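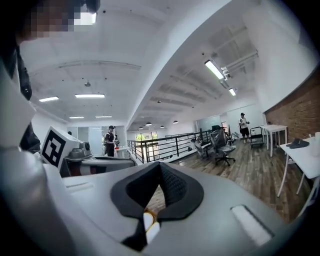
## 3. Setting and Observations

### 3.1 The room

The study was carried out in a converted loft used as a shared office by the Sastuleck group. The plan is open. A mezzanine occupies part of the floor area and overlooks a lower level, and the two levels share one volume of air, one source of daylight and, as the occupants often remarked, one set of noises. Full-height walls are few. Where separation was wanted, the architects (Ramanauskas, who also handled the later refit) used frosted glass, on the grounds that it would admit light while blocking the line of sight between neighboring work areas.

The mezzanine edge is protected by a black metal railing with evenly spaced vertical balusters. We treat the railing as a boundary in the analysis that follows. It does little to stop light or sound, but it fixes where people can stand and where furniture can be placed, and in practice it determined most of the walking routes recorded on the upper level. Daylight reaches the far end of the space through a window facing trees. Seats with a view in that direction were counted separately from the rest.

### 3.2 Procedure

Observations were made over two periods, the first in September and the second after the refit. Inese Kuusk and Rachid Amrani walked a fixed route through both levels at set times and logged each occupant's position, posture and activity on a printed plan. In total 1,314 entries were logged, of which 568 came from the mezzanine. An entry was discarded if the two observers disagreed on which zone a person occupied and could not settle the matter from their notes.

Zones were drawn by Ona Venckus before the first walk and were not changed afterward. They follow the furniture where it is fixed and the floor joints where it is not. Small tables that could be carried by one person were not used to define a zone, as they moved too often. Illuminance was read at desk height with a Prurkilgate meter, and a reading below 300 lux was marked as low.

### 3.3 Use of the upper level

Figure 1 gives the share of entries by activity for each mezzanine zone.

**Figure 1.** Activity by zone, upper level, both observation periods combined. Zones are ordered by distance from the window.

Three results deserve comment. First, standing work was more common on the mezzanine than on the lower level, and it was concentrated in the open floor between the railing and the partitions. Occupants used this strip for tasks that needed room on all sides and went back to a desk to write things up. Small tables were brought in as required and served mainly as a place to set things down.

Second, the glass partitions drew people toward them. Zones adjoining a partition were occupied more steadily through the day than zones of the same size in the open. Gunārs Kazlauskienė reported the same tendency in the earlier Sanetti survey, although the partitions there were clear and the ceiling much lower, so the comparison should be made with care.

Third, the zones along the railing were seldom used for seated work. Interviews suggest two causes -- a dislike of sitting with one's back to a drop, and the sound of conversation rising from below. The second was mentioned more often in the afternoon, when the lower level was at its fullest. Low illuminance readings do not explain the pattern, given that none were recorded within two meters of the railing in either period.

### 3.4 Limits of the data

The route took long enough to walk that a person moving between zones could be logged twice, or missed. Piret Kütt repeated part of the route in the opposite direction as a check, and the zone totals kept the same order. Activities were coded from a distance and the categories are accordingly broad: a person holding equipment and a person reading from a handheld device were both entered as "standing, hands occupied." Conversations were logged only when the observers could see both parties, which will understate talk between the two levels across the railing.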